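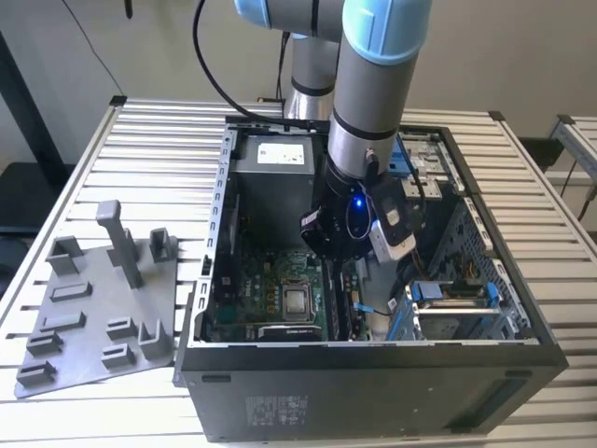

Sokdale Computer Repair — Frequently Asked Questions

Updated June 10, 2021

Do I need an appointment?
No. Drop-off any time we're open. Pickup too, just bring your ticket.

Where are you?
Saxena Street, next door to Ladel Bakery. Parking in back, not in front. The front spots belong to the bakery and they will tow.

How much to look at it?
Desktops $29, laptops the same. Goes toward the repair if you go ahead. If you don't, that's all you owe.

How long will it take?
Most desktops are ready in two or three days. Longer if we have to order a part. Power supplies and hard drives we usually have on the shelf. Laptop screens almost never.

What should I bring?
Desktop — just the tower. Please no monitor, keyboard, mouse or the bag of cables. Laptop — bring the charger. Write down your login password or we can't test anything past the sign in screen.

My computer won't turn on at all. Is it dead?
Maybe not. Try a different outlet first, then a different power cord. Check the little switch on the back by the plug, it gets bumped when people vacuum. Still nothing, bring it in.

It turns on but the screen stays black?
Make sure the monitor is plugged into the graphics card if you have one, and not the port higher up on the case. If it beeps, count the beeps and tell us.

Will I lose my files?
We don't erase anything without asking. But drives fail, sometimes right on the bench, so back up first if it still boots. If it doesnt, say so at the counter and we'll try to copy your stuff before anything else. Copying is $20 extra, you supply the drive.

Can I bring my own parts?
Yes. Labor is the same. We warranty our work but not your part. Check that it fits first — returns are between you and the store.

Can you clean the dust out?
Yes, $27, desktops only. Every year is plenty, more often if you have pets or keep it on carpet. Doing it yourself? Unplug it, use canned air, short bursts, hold the fan blades still so they don't spin. No vacuum cleaner inside the case please.

Do you fix game consoles or phones?
Consoles no. Phones no. Fastetti across town does both.

What's the warranty?
90 days on labor. Parts go by the maker. Doesn't cover spills, drops or new viruses.

I never picked mine up, do you still have it?
Probably. We hold finished machines 12 weeks and call you at least twice. After that they get recyled. Anything left from before February is gone, sorry.

How do I pay?
Cash or card at pickup. No checks.

Do you buy old computers?
Not right now. We take them for recycling, free — towers and laptops only, no tube monitors.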